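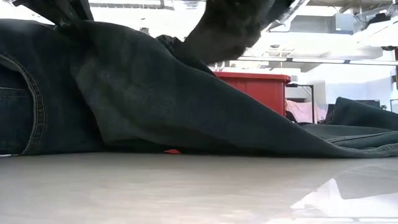 **Looking for the title of a coming-of-age movie with a lighthouse and a borrowed bike**

Posted by marlow_k

Hi all! I saw a movie at a small festival in Norkby a few years back and I've been trying to track it down ever since. I only caught it because the screening I wanted was full, and I ended up loving it so much more than I expected.

What I remember: a girl of fifteen or sixteen lives with her grandfather, who keeps a radio log of every ship that passes. She stops talking at school after something happens with her best friend (we don't find out what until late in the movie), and then she borrows a bike and rides to the coast to find the lighthouse in one of the log entries. Very little music, lots of wind. There's a wonderful scene where she reads the log out loud in a bus shelter and a stranger starts correcting her pronunciation!

It had subtitles, and I think the title was one short word. Does anyone know it, and is there a way to watch it now?

---

**tilda.rows**

Oh, I love this one! You're thinking of *Ung*, directed by Veronika Hegedűs. The bus shelter scene is the one everybody brings up, and it deserves it - the whole thing plays in one long take and the girl never looks at the stranger until the very end of it.

The log entry she follows is number 738, if that helps you confirm. You see it in her grandfather's handwriting near the beginning, and then again painted on the side of the boathouse.

One thing to know before you go looking: there are two cuts. The festival version is the longer one and has the whole winter section with the grandfather in the hospital. The one that came out later on disc from Skurard drops most of that and moves the fight with the best friend much earlier. I've seen both and I'd go for the long one every time. The quiet stretches are where you really get to know her, and the ride to the coast means so much more after all that snow.

Libraries are your best bet for the disc. Ask for an interlibrary loan, mine came through in under two weeks.

---

**gus_in_row_f**

pretty sure its called Pamwood? girl on a bike, grandpa, sad. i saw it on a plane so could be mixing it up

---

**tilda.rows**

*Pamwood* is a great movie too, but that's the one with the brothers and the sawmill! There is a grandfather in it, so I can see how they'd get mixed up. No lighthouse though.

---

**marlow_k**

It's *Ung*!! I looked up the poster and there's the boathouse. Thank you so much, I'm putting in the loan request tonight - and now I want to see *Pamwood* as well.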